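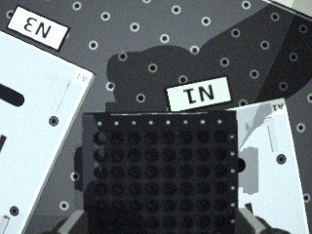 Attachment 1: label plate on perforated surface, render

Ticket 5376
Product: Mistora trip planner, Clirmont city pack
Opened by: Yolotzin Cuevas
Category: Walking routes / transit
Status: Resolved

Reported problem
I'm using the offline map for a long weekend in Clirmont. The planner sends me from the Tranddale tram stop to the Barreto viewpoint on foot, 53 minutes, all uphill. The sign at the stop says a funicular runs from the next street and takes 3 minutes. It doesn't come up as an option even with "avoid hills" turned on. I tried it at 10:40 am and again after lunch.

Support, first reply
Please open Settings, then City packs, and tell us the version number next to Clirmont. Also check whether "Show seasonal services" is on.

Customer
Version 23. Seasonal services was off. I turned it on and the funicular shows on the map now, but the route is still the walk.

Support
Thanks. Version 23 has the summer timetable only, so the planner thinks the funicular stopped running at the end of September. The October times are in a later update. On hotel wifi, delete the Clirmont pack and download it again. It is 76 MB. Updating over the old pack can leave the old timetable in place, so please do the full delete. Saved places are kept.

Customer
Deleted and downloaded again. First try stalled partway and I had to restart the app. Second try finished. The route now goes tram, funicular, then a short walk along the ridge. Walking back down through the old town still comes up as a separate choice, and I wanted that for the afternoon anyway.

Support
Good to hear. We have passed the stalled download to the app team. Closing this ticket. Reply within 23 days to reopen it.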